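Kancombe: Frequently Asked Questions

Kancombe is a method for teaching a robot arm household pick-and-place tasks from a small number of demonstrations. The questions below are the ones we get most often by email and after talks. Girish Tiwari and Esperanza Obi keep this page up to date.

What does the method do?

It splits each demonstration into short segments, one per object contact, and trains a single policy on the segments instead of on whole episodes. At run time a second, much smaller network picks which segment type comes next. The idea came from Manouchehr Shahbazi's earlier work on drawer opening, where whole-episode training kept failing whenever the starting layout changed.

What does the task set look like?

Play food and ordinary kitchenware on a white table, with one arm. The policy is given a short written instruction such as "put the banana in the blue bowl" and has to finish within a time limit. The ketchup bottle, the strawberry and the orange slice are all used as distractors in some tasks and as targets in others.
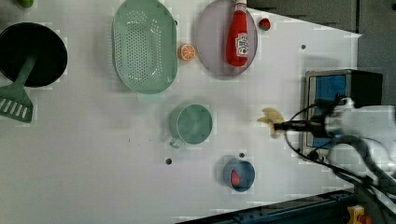

How many demonstrations did you collect?

We collected 643, spread over 11 tasks. Each one was reviewed by a second person before it went into the training set. After segmentation they give a little over 3,000 usable segments.

Why segment by contact and not by time?

Fixed time windows cut grasps in half. We tried them first and the policy learned to hover above the object and wait. Contact boundaries are noisier to detect – we use gripper current plus wrist velocity – but the pieces that come out are ones the policy can reuse across tasks.

Does it need depth images?

No. All reported results use color images only. Keisha Whitfield ran a version with depth added and the difference was within the noise between training seeds. We may come back to this for clear plastic items, where we expected depth to hurt and didn't see enough trials to say.

How are the objects laid out for testing?

Every task has 10 test layouts, fixed before training starts. Bowls, plates and cups can move between layouts, and so can the food. The same layouts are used for our method and for every baseline. An operator sets up from a printed sheet and starts the trial once the arm is in position over the table edge.

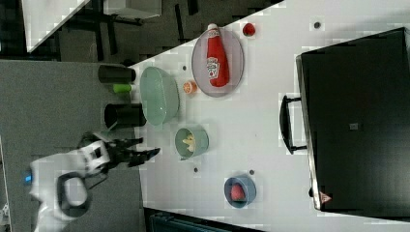
Results and known problems

Which baseline is the strongest?

Corkum, trained on the same demonstrations as whole episodes. It matches us on single-object tasks and falls behind on anything with two or more contacts. Our copy uses the authors' default settings except for a longer action horizon, which helped it.

What fails most often?

Picks near large objects. The toaster oven takes up one side of the table, and the policy was trained on few segments that end close to it. Thin, flat items are the next worst. The orange slice is low enough that a small height error means the fingers close above it.
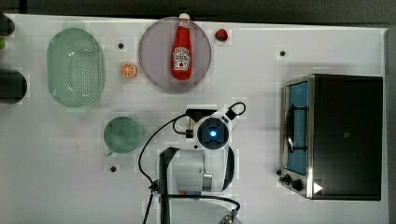 Regrasping helps with the flat items but costs time, and a trial that runs over the limit counts as a failure even if the object ends up in the right place. We report both numbers in the appendix.

Can I use a different arm?

Probably, but you will need to redo the contact thresholds. Mortimer Pruitt's calibration script is in the tools folder and takes an afternoon.

When will the code be released?

Training code and the test layout sheets are out now. The segment labels will follow in February.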